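Department of Building Studies
BST 16: Walls, Air and Light
Handout 2: Openwork Masonry
Issued 27 August 2018

Course leader: Jasmina Vlachou
Seminar tutor: Mohandas Sundaram

Scope of the lecture

This lecture considers walls in which openings are formed by leaving units out of the bond. Such walls are called openwork, pierced or perforated masonry. Windows and doors, which require a lintel or an arch, were treated in Handout 1 and are not repeated.

Openwork has long been used on farm buildings, where stored hay and grain must be kept aired. In warm regions it is also found on stair towers, verandas and courtyard walls. The builder obtains shade and moving air from one piece of construction, with no frame, glass or shutter to maintain.

Terms

Course: one horizontal layer of units, together with its mortar bed.
Stretcher: a brick laid with its long face showing.
Header: a brick laid with its end showing.
Bearing: the length over which a brick rests on the unit beneath it.
Open ratio: the area of the openings divided by the full area of the wall face.
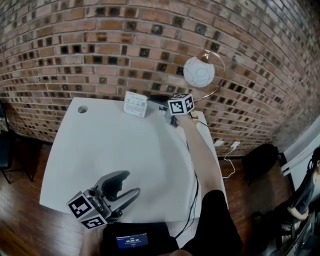
The strength of an openwork wall depends chiefly on bearing. Each brick that spans a gap must rest on sound masonry at both ends, and the mortar at those points carries more load than it would in a solid wall. Openings are therefore staggered from course to course in most traditional work. The curved wall behind the white table shows a checkered arrangement of this general kind, with square openings set among reddish-tan bricks in level courses. A curve in plan is also helpful to stability, as a curved wall resists overturning better than a straight wall of the same thickness.

Case study: the Masthorpe drying barn

The barn at Masthorpe has openwork on its two long sides. The survey by Krishnan records 383 openings, of which 119 were later filled with mortar. The filled openings are nearly all on the north side. Students should compare the survey drawings with those of the Rudska granary, where the openings were left clear and the floor timbers remained sound.

Weather

Driving rain will pass through any open wall. Common responses are a deep roof overhang, a sloped sill to each opening, and a drained floor on the inner side. The Hindcombe notes discuss all of these and should be read before the seminar.

Seminar preparation

Draw one bay of an openwork wall, six courses high, in elevation and section. Mark the bearing of each brick and state the open ratio. Drawings are to be submitted to Mr. Sundaram at the start of the seminar. Late work will be marked under the usual department rules.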